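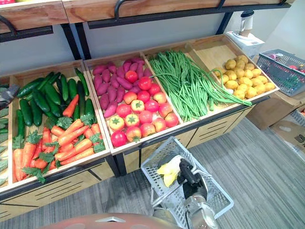

Karthikeyan Acharya
Crime and courts reporter

Detectives say they have finally found the white van they've been hunting for since April, when Purkley jewelry store owner Anton Falcão came in to open up and found his back door off its hinges and 27 watches gone.

The van was in a barn out on Skundska Road, under a tarp and a whole lot of hay. I drove out there this morning (wrong shoes, big mistake, the lane is basically soup) and got as far as the police tape, where a very patient officer told me I could stand by the fence or I could stand by my car. I picked the fence.

What I can tell you is that the tow truck got there a little before 10 and didn't leave until lunchtime. They had trouble with the gate, then they had trouble with the van, which was sitting on two flat tires. By the time it came down the lane there was a small crowd of us, including a couple who had walked over from the next farm with their dog and wanted to know if it was a body. It was not a body!

The department put out a short statement on 5th October saying the plates on the van were stolen and that the vehicle "is believed to be connected" to the Falcão burglary and to a second break-in at the Larnamov pharmacy 13 days later. That second part is new. Up to now they've always talked about the two cases separately, and when I asked back in the summer whether there was a link I got a flat no comment.

I called Mr. Falcão as soon as I got back to my desk. He had already heard, of course, his sister saw the tow truck go by. He sounded pleased but a little worn out by the whole thing, and he told me he'd stopped expecting calls like this one.

"I don't care about the van," he said. "I want to know if there was anything in it."

So do I, and so far the police aren't saying. I asked if any of the watches had turned up and was told the search of the vehicle is still going on and will take as long as it takes. Most of the stolen pieces were repairs that belonged to customers, and Mr. Falcão has been settling up with those families one at a time. He says he has 18 of them squared away. One of the others is a wedding gift from the sixties that he doesn't think any check is going to cover.

The barn's owner lives out of state and rents the land for grazing. Police say the owner is cooperating and isn't a suspect. The farmer who found the van had gone in to look at a leak in the roof, pulled back the tarp, and called it in from the yard. I'd love to talk to that farmer, so if you're reading this, my email is on the contact page and I'm happy to keep your name out of it.

There have been no arrests. Detectives want to hear from anyone who saw a white van with a dented rear door on or near Skundska Road this spring, especially late at night. They're also asking people who live along that stretch to check any old doorbell or barn camera footage they might still have saved. You can call the Purkley station front desk or just walk in.

I'll update this story when the search of the van is finished.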